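Unit 4: Can a machine do the chores yet?
Course notes, Getachew Belay

Short answer for this unit: some chores, in some rooms, with someone nearby. A dishwasher is a machine that does a chore, but a person still loads it. The loading is the part we care about.

4.1 Picking up one thing

Most chores start with a pick. Before socks or mugs, students work with a block in simulation. The arm has to reach it, line up the fingers and close on it.

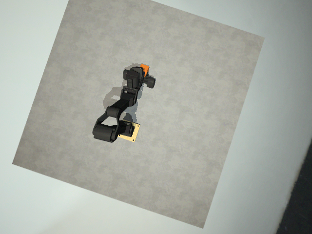 Figure 4.1. Simulated arm and orange block, from overhead.

From overhead you can judge where the gripper is across the floor but not how high it is. A side view helps with height. Compare the two before you decide whether a grasp is good. Also note how much of the block the gripper hides, as your program may lose sight of it at the moment it matters most.
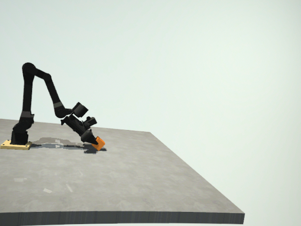 4.2 From block to laundry

A block keeps its shape. A towel does not. In the Himstead exercise, Ayantu Gashaw's group ran 500 block picks and 300 towel picks with the same controller. The towel runs failed far more often, mostly at the second fold.

Shop-floor work sits in between. Parts are stiff, but bins are messy.

Reading for April: Degefa's notes on bin picking, pages 1 to 11. Bring one chore from your own home, written out as single steps.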